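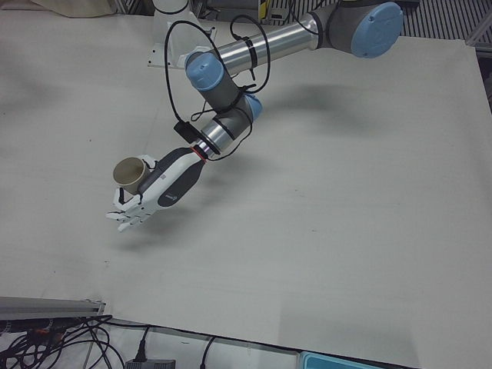 Paper cup in beige. Picture: Arkent

PRESS RELEASE
For immediate use

Arkent to collect used paper cups from shops and offices in Jemitero

Cup supplier Arkent will start a separate collection for used paper cups in Jemitero this September. The service is open to cafés, offices, colleges and waiting rooms in the town, whether or not they buy their cups from the company.

A total of 118 sites have signed up for the first round. Each will be given a stand with two openings, one for leftover drink and one for the cups, and a supply of clear sacks. Lids, stirrers and sleeves should go in the site's usual bins.

The service follows a trial at Gouveia business park, where Arkent ran cup stands in shared kitchens and meeting rooms from March to June. The trial brought in 3,845 cups. Of these, 2,008 were clean enough to go straight to the paper mill. The remainder had to be rinsed first, mostly on account of coffee or soup left in the bottom.

"We had expected people to put cups in the wrong place, and a few did," a spokesperson for Arkent said. "The bigger trouble was drink. A sack with half a litre of cold tea in it is heavy and it leaks on the stairs. The new stand has a larger drain tub, and we have moved the opening to the front where it can be reached with one hand."

Most paper cups have a thin lining that keeps the drink in, and this has to be parted from the paper before the fibre can be used again. Ordinary office paper collections cannot usually do this, so a cup dropped in with newspapers and card is often picked out and thrown away. Cups collected by Arkent will be kept apart from other paper until they reach the mill.

Sites taking part are asked to follow a few simple steps:

Empty the cup into the drain tub.
Take off the lid and sleeve.
Leave the cup open. Do not crush it or push napkins inside.
Tie the sack when it is three-quarters full and put it out by 4 pm on collection day.

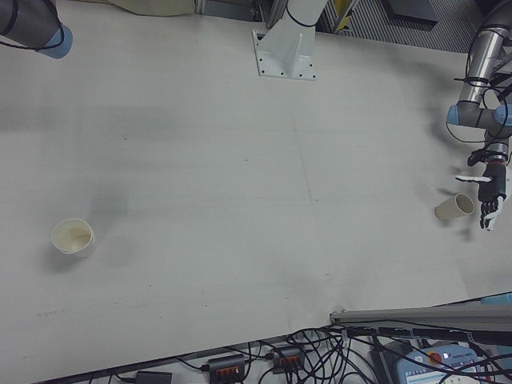
Page 2 of 2

A brown or beige stain on the inside of a cup does not matter. White and cream cups can go in the same sack, and so can printed ones. Cups that have held paint, glue or cleaning fluid cannot be accepted.

The sacks will be taken to Arkent's depot on the north side of Jemitero, where the cups are tipped out, checked and baled. Staff at the depot will send each site a short note after its first two collections saying how much had to be rinsed or removed. There is no penalty for a poor sack during the first three months.

Arkent is also bringing in a new cup, the Bemolent, to be sold alongside its present range. It comes in small and regular sizes and is packed in sleeves of 60. The base is slightly wider than on the older cup, a change asked for by customers who serve drinks from trolleys. Existing lids fit both sizes.

The first three months of collection are free. After that, sites will pay by the sack, with the price the same for all customers. Stands remain the property of Arkent and will be repaired or swapped at no charge.

Businesses in Jemitero that would like to join should contact the Arkent collections desk. Places on the second round are open until the end of October.

Ends

Notes for editors

Arkent supplies paper cups, lids and napkins to cafés and workplaces.

The trial figures cover all shared kitchens and meeting rooms at Gouveia business park. The park's café was not included.

Media enquiries: Arkent press desk, weekdays, 9 am to 5 pm.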